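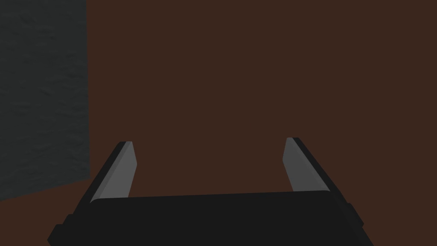
Can I ask a charity to move my gift to a different program?

posted by marshpenny, 14 Nov 2020

Hi everyone, hoping someone here has been through this. Back in April my sister and I gave $500 to a group called Plarnirum. They have one of those gift catalogs where you pick what your money goes to, and we picked the well pump for a village school near Harb. We got a nice card to give to our mom (it was in her name, she used to teach) and that was that.

Last week I got an email saying the pump was fully paid for by other donors and our money has been "applied to the area of greatest need." Which is fine I guess?? But Mom has been telling everybody at church about the pump and now I don't know what to say to her. They also have a school lunch program in Stitwood that she would love just as much. Can I call and ask them to switch it over to that? Or is it rude to ask once you've given? I don't want my money back, I want to be clear on that. I would just like to be able to tell her something specific. Also I already have the receipt from when we gave and I'm wondering if that gets messed up.

Thanks in advance, and sorry if this is in the wrong section, I couldn't find one for gift catalogs.

dottie_in_drerport

Not rude at all, please call them! I answered the donor line for a small relief group here in Drerport for four years and we got this question all the time, especially after the holidays. People pick the goat or the pump or the box of schoolbooks and they get attached to it, and I always liked those calls better than the ones about address labels.

First thing I'd do is look at the page where you picked the gift, or the back of the card if you still have it. There is nearly always a line in small type that says gifts are "representative" or that extra money goes wherever it's needed. If that line is there, they did what they told you they would do, and moving it is a favor you're asking for. If you can't find anything like that, and the page said your money would go to the pump and only the pump, you have more room to push, and I'd ask for somebody in the development office instead of whoever picks up.

Either way, have your receipt number ready and say what you said here, that you don't want a refund and you'd like it put toward the lunches. Ask them to send you something in writing. At our place the answer was usually yes if the money hadn't gone out the door yet, but April to now is a pretty long stretch, so it may be spent. If so, ask what it was spent on! They should be able to give you an idea, and it might turn out to be something your mom would enjoy hearing about (we once had a lady who was over the moon that she'd paid for truck tires).

On the receipt, a switch between programs at the same charity normally doesn't change the amount or the date you gave, so I'd keep the one you have. If they send a new one, hang on to both and ask whoever does your taxes.

Oh, and a lot of places will print a fresh card for free. We did. Ask for one with the lunches on it.

Luzius Thaler

had the same thing happen with a different outfit, $400 for a sewing machine set. I wrote them a letter, waited, wrote again. took 4 emails after that to get a reply and then it was a form letter. never did find out where it went. I give to the food pantry down the street now and drop the check off myself.

so I would phone, don't write

marshpenny

Thank you both! Dottie, I dug out the card and you were right, it's on the back, tiny gray letters, "gifts shown are symbolic of our work." I never would have looked there. I called this morning and the man was very nice. He said the money went out over the summer, so it can't be moved, but he's going to find out which project it went to and email me. He's mailing Mom a new card too. I asked if it could mention the school near Harb since the pump did get built, and he has to check on the wording.

Luzius, sorry about your sewing machines, that's a lot of money to not hear anything back on. Will post again when the email comes.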